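Riltus Community Pet Pantry: Gallery

Home
Gallery
Opening hours
Contact

Measuring dry food, page 3 of the gallery

Welcome to our page about scoops and portions. The pantry in Riltus gives dry food to families who have a dog or a cat and a difficult month. We do not give whole bags, we give portions. For this reason the scoop is the most used thing we own, and many people write to us with questions about it. I have collected on this page what we have learned, together with the captions for our pictures.

I should say that I am not a veterinarian. What I write comes from the packing table and from the leaflet that we give with each portion. If your animal is sick or very old, please ask a doctor for animals before you change the amount.

How we do the portions

We keep one scoop for each kind of food and we do not mix them. Every scoop was weighed on the kitchen scale with each food, full and level, and the result is written on the inside of the cupboard door. The same scoop does not give the same weight when the food changes. Small pellets lie close together, and big ones leave air between them. With our two cat foods the difference was 12 grams for one level scoop, and for a small cat this is already a lot in one week.

The numbers must be made again when a new brand arrives. In November we forgot this, and 9 families received too little. We called all of them and they were very kind about it.

A small family portion is 30 scoops, packed in paper bags with a folded top. On the label we write the kind of food, the date of packing and the weight. We prefer paper because it is easy to write on it, but at home please move the food into a box or a jar with a good lid. Do not leave it next to the stove or in the sun.

Washing is simple: warm water, a little soap, and then the scoop must dry completely. We have seven scoops in the cupboard, so there is always a dry one. An old scoop with a crack goes to the garden shelf and does not come back to the food.

The pouring

Most of the food that we lose, we lose when we pour. A heaped scoop that is turned fast will throw pellets over the side of the bag. Fill it less, bring it low and tilt it slowly -- the food should slide and not jump.

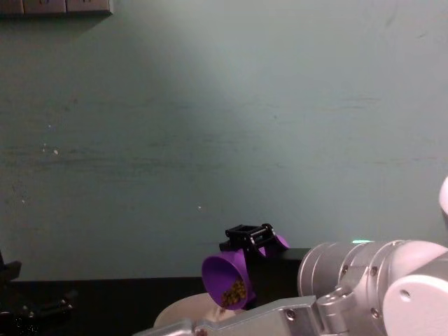 Purple scoop, tilted forward, with a small heap of brown pellets inside. The dark tabletop is good for this work, as a light-colored crumb is easy to find on it.

Mervin Cormier: We did the weighing at home after reading your leaflet, and our dog was getting almost one scoop too much every day. She is not happy with the new amount but she is walking better. Can I use the same scoop for wet food too, or is it better to keep it only for dry?

Dear Mervin, please keep it only for dry. Wet food stays in the corners, and for it a normal spoon is enough.

Next page: Labels and paper bags

Page last changed 18 August 2024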